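Setting up the processor handling cell at Henimthorpe

September 2019

The handling cell at the Henimthorpe workshop has now been in service since July, and several readers from the Drurkbridge site have asked for a written account of how it is set up and looked after. What follows is my own record, kept on this blog for convenience. It does not replace the formal maintenance sheets, which remain the reference for anyone working on the cell.

The cell has one task. A single arm with a two-finger gripper works at a holder fixed to a light grey panel, and the holder takes one processor at a time. The tolerances are small and the parts are easily marked, so most of the effort goes into the gripper and the panel and very little into the arm itself.

Setting the panel

The panel must be fixed before anything else is taught. At Jerley the first version was clamped to the bench, and it crept a little each time the arm leaned on it. We have since used a bracket that is bolted at both ends. Once the bolts are tight, the panel is left overnight and checked again in the morning before the arm is given its reference points. Three points are taught on the panel and one above the holder. If any of them has moved by more than the figure on the sheet, all are taught again. Correcting a single point by hand is not permitted - it was tried at Jerley and led to two weeks of confusing results.

Looking after the gripper

The gripper is inspected every 3000 cycles. The power is isolated and the arm is parked in its service position, with the fingers half open. The screws on the finger plates and on the linkage arms are checked with a hex key for looseness, and the pivots are moved by hand to feel for play. A screw that turns at all is taken out, cleaned and refitted with fresh thread lock. The whole inspection takes 30 minutes when nothing is found.

Finger plates are replaced as a pair, even where one appears sound. The Soomro plates we now use have lasted well, although the first set arrived with a slight burr on the inner edge and had to be dressed with a fine stone. I would advise checking for this on delivery.

Cables

Of the 13 stoppages recorded so far, most were caused by cables. The connector near the gripper works itself loose if the cable behind it is tied too tightly, and the fault then shows only when the wrist is fully turned. The present rule is to leave a hand's width of slack behind the connector, and to turn the wrist slowly through its full range before the cell is released. It is a dull job and should not be hurried.

Cleaning

The holder is cleaned with a dry brush and low-pressure air. Solvent is kept away from the panel altogether. Processors used for trials are kept in a separate tray and are not returned to stock, whatever their condition.

The next change will be a softer closing speed for the fingers, which is to be tested at Drurkbridge first. I will add the settings to this page when they have been agreed.

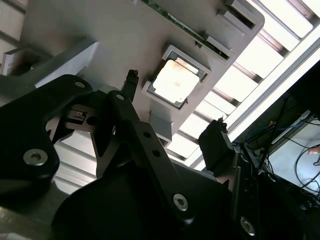
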